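Section 4. Setting Out, Sorting and Storing the Dish Set

This section covers the plastic dishes and the cloth-covered board supplied with the Jotico play kitchen. For assembly of the stove and sink units, see Section 2. For spare parts, see Section 7.

4.1 Before you start

Choose a flat, hard floor or a low table for the board. Tile, wood and vinyl floors are all suitable. On thick carpet the board rocks when a child leans on one side, and the cups tip over.

The board is heavier than it looks and should be carried by an adult. Hold it by the two short sides. Do not carry it with dishes on top.

You will need:
The board
The dishes (plates, bowls and cups)
A soft brush or lint roller
A dry cloth
The storage bin, if you bought the Enska model

CAUTION: The dishes are toys. Do not use them for hot food or hot drinks, and do not put them in a microwave or conventional oven.

4.2 Placing the board

1. Sweep the floor where the board will go. Grit under the board will scratch soft flooring.

2. Lay the board down with the cloth side up. The bare side has four rubber feet, one near each corner.

3. Press down on each corner in turn. If one corner lifts, turn the board a quarter turn and try again. Most floors are slightly uneven, and on tile the feet may be sitting on a grout line.

4. Leave at least 30 inches clear on the side where the child will sit or kneel.

5. Run the brush over the cloth in one direction. The cloth has a nap, and brushing it both ways leaves streaks. The streaks do no harm, but some people find them distracting.

NOTE: The cloth is glued down at the edges. Do not pull on a loose thread. Cut it close with scissors.

4.3 Setting out the dishes

The dishes come nested. Plates are at the bottom of the stack, bowls are on top of them, and the cups are packed separately in a paper sleeve. New dishes can stick together. If two bowls will not separate, hold them under warm running water and twist. Do not pry them apart with a knife.

1. Take the dishes out and wipe each one with the dry cloth.

2. Check the rims with a fingertip. Send back any dish with a sharp edge or a crack.

3. Put the large plates down first, well apart from each other. They take up the most room, and it is awkward to fit them in later.

4. Add the bowls in the spaces between and below the plates.

5. Add the cups last, toward the middle, with the open side up.

6. Look over the whole board and move any dish that hangs past the edge.
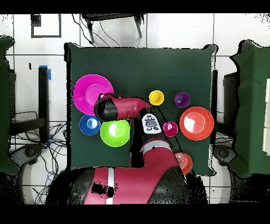

Mixed layouts are the ones to use for sorting games. Set the dishes down without any pattern, so that size and color both have to be looked for. It is fine for two dishes to touch, like the blue bowl and the lime green bowl near the left-center of the board, but do not stack anything at this stage. Try to keep dishes of the same color apart as well. With the large magenta plate at the upper left and the small magenta cup nearer the middle, a child sorting by color has to look past the difference in size to match them.

For a first session with a child under four, use fewer dishes. One plate, one bowl and one cup in three different colors is enough. Add more when the child puts these away without help.

4.4 Sorting by size

1. Ask the child to find all the plates and put them on one side of the board.

2. Ask for the bowls next. Some children will pick up a cup and call it a bowl. Put the two next to each other and let the child compare them.

3. The cups are what remains. Ask the child to line them up along the near edge.

4. Mix the dishes again and repeat, starting this time with the cups.

NOTE: Bowls in the same size group can look slightly different from one another. Shiny ones in light colors often look larger than dark ones. Judge by setting one inside the other if you are not sure which group a dish belongs to.

4.5 Sorting by color

Color sorting is harder with this set than size sorting, as most of the colors do not come in matching pairs. Two methods work.

Method A, close colors:

1. Name one color and ask for every dish that is close to it. Red-orange and orange go together here, and so do magenta and purple.

2. Let the child decide on the ones in between. There is no answer key for this method - the talk about why a dish belongs in a group is the useful part.

3. Put each group on its own corner of the board.

Method B, warm and cool:

1. Stretch a piece of yarn across the board to divide it into 2 halves.

2. Put yellow, orange and red on one half, and blue, green and purple on the other. Magenta can go on either half.

3. Remove the yarn when you have finished. Yarn left on the cloth gets pressed into the nap and is hard to pick out.

Bright overhead light makes white reflections in the glossy dishes. If the child has trouble naming a color, tilt the dish away from the light or move the board out from directly under the lamp. Daylight from the side is best for color work.

4.6 Setting a table

The same dishes can be used for a pretend meal. The Laitinen place mats (sold separately) fit under one plate each, but the board can be used without them.

1. Put one large plate in front of each diner. Two can be seated with the standard set.

2. Put a bowl above and to the left of each plate.

3. Put a cup above and to the right.

4. Use the remaining bowl in the middle as a serving bowl, and the remaining cup for pouring.

Play food up to the size of a plum will fit the bowls. Larger pieces should go on the plates. Dry beans and rice are not recommended, as they work down into the cloth and are a choking hazard for small children.

4.7 Stacking and storing

1. Wipe out any dish that has been used with water or wet sand. Let it dry fully before stacking. Damp bowls stick together.

2. Stack the plates, right side up.

3. Stack the bowls inside the top plate. Put a sheet of paper between bowls if they will be stored for more than a few weeks.

4. Nest the cups and lay them on their side next to the stack. A tall stack of cups falls over when the bin is moved.

5. Stand the board on one long edge against a wall, cloth side facing the wall. Do not lay heavy items on the cloth - the marks may not brush out.

Keep the dishes out of direct sun. Strong colors, and the magenta in particular, fade if they are left on a window sill over a summer.

CAUTION: Do not store the board upright where a child can pull it over. Use the strap from the accessory bag if the board stays out between sessions.

4.8 Cleaning

Dishes: Wash by hand in warm water with a little dish soap. The top rack of a dishwasher is acceptable on a short program. Do not use scouring powder. It dulls the surface, and the bowls then pick up stains from paint and felt pens. Small dark specks on a rim are usually dirt and can be removed with a fingernail or a damp cloth. If a speck does not come off it may be in the plastic, and the dish is safe to use.

Cloth: Brush first, then dab with a damp sponge. Do not soak it. Water that gets under the cloth will loosen the glue and raise bubbles. Lay the board flat until it is dry.

Feet: Wipe the rubber feet once a month. Dirty feet can leave gray rings on light tile.

4.9 Replacing lost pieces

Single dishes can be ordered by size and color from Pidham, our parts supplier. Give the color name molded on the underside, not the name your family uses for it. Orders placed before the end of October ship from the current batch. Later batches may differ slightly in shade.

Section text revised Thursday, August 22, 2019, by Urho Ahonen. Continue to Section 5, Shelf and Hook Rail.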